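Looking After the Two-Arm Cell at Beltier

Welcome to our little gallery from the Zurville workshop! Morenike Danladi has kept this cell running since January, and she was kind enough to let me trail along while she went through her regular check of the grippers, asking far too many questions as usual. It takes her the better part of a morning, mostly because she likes to do both arms together and compare one against the other as she goes.

The jaws get most of her attention. She opens and closes each pair slowly, wipes down the inner faces where the little stepped notches are, and then goes over the finger screws with a driver – 4 to a gripper on this model – before she lets anything near the mat. Wrappers are slippery things, and a finger that sits even slightly out of line will pinch a granola bar by the corner and let it go again halfway to the bin. 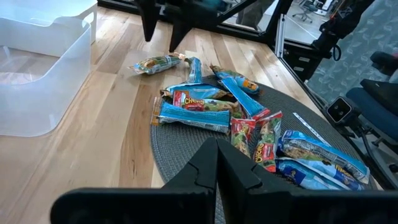

After that comes the part I enjoy most, the trial picks. Morenike runs 24 of them at low speed and writes down every slip in a green notebook, and Mehrangiz Mohammadi goes through the notes later to decide whether the grip force wants changing. On my visit the last setting was 77 percent, which she thought a touch high for soft bars, so down it came by 7. My thanks to them both for the patience, and for the very good coffee!

Related items
Replacing a wrist cable at Fondero
Gripper pads: when to swap them
A morning with the Patwary palletizer

Contact us | © Beltier Workshop Notes | Back to top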